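Grunach Shared Workshop
Progress report to the Trestmont Fund
24 Mar 2026
Prepared by Haf Pugh, project lead

Summary of the period

Work on the fabric-handling arm has continued since our last report in January. The arm is mounted at the bench in the Milombridge workshop and is being run from the desk computer beside it. The build remains within the agreed budget, and no change to the end date is requested.

Mechanical work

The two-fingered gripper has been fitted and aligned. Hefin Rosser replaced the original finger mounts after the first set showed play at the joint, and the cable run beneath the arm has been shortened. A permanent cover for the wiring is still outstanding – the part supplied by Harries did not match our drawing and has been returned.

Software and trials

Members may now start a run, watch the arm on screen and stop it from the same desk. We have recorded 1,308 trial grasps against a target of 1,000 for the period. Woven cloth has given the most consistent results. Thin knitted fabric is still difficult, as the fingers tend to take up two layers at once, and a softer fingertip is being drawn up.

Expenditure

Spending in the period came to around £1,000, chiefly on motors and replacement fingers. Receipts are held at the workshop and can be sent on request.

Next period

We intend to complete the wiring cover, test the new fingertips and begin folding trials with small pieces of cloth. Two members will be trained to run the arm without supervision. We would welcome a visit from the Fund once the folding trials have begun, and would ask for two weeks' notice so that the bench can be kept free.
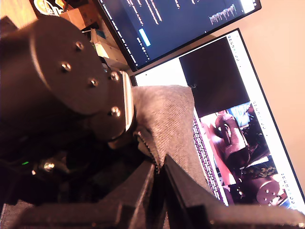

Questions on this report should be sent to Haf Pugh at the workshop. Technical queries may be addressed to Hefin Rosser, who will also supply the trial records in full if the Fund wishes to see them.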